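**Unit 7: Demonstration by hand-held gripper**
Notes: U. Dixit

Two ways of recording a demonstration are covered in this course.

- *Remote control.* The operator drives the arm from a leader device. Joint angles are logged directly, but contact is hard to feel.
- *Hand-held gripper.* The operator carries the fingers to the object. The hand path is recovered afterward from the wrist camera video.

Start each take with the fingers fully open. Approach at a steady speed, close once, lift, place, release. Discard any take in which tracking is lost.

The Tarholm set holds 380 takes, of which 63 are kept back for testing. Soft surfaces are included on purpose, as they shift under load.

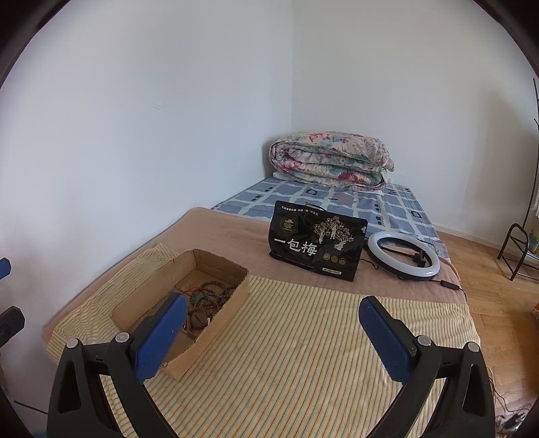 *Fig. 11. Fingers open over a bed surface; bead bracelets in a cardboard tray, snack bag and ring light behind.*

Reading for next session: Ruddock notes, section on finger width.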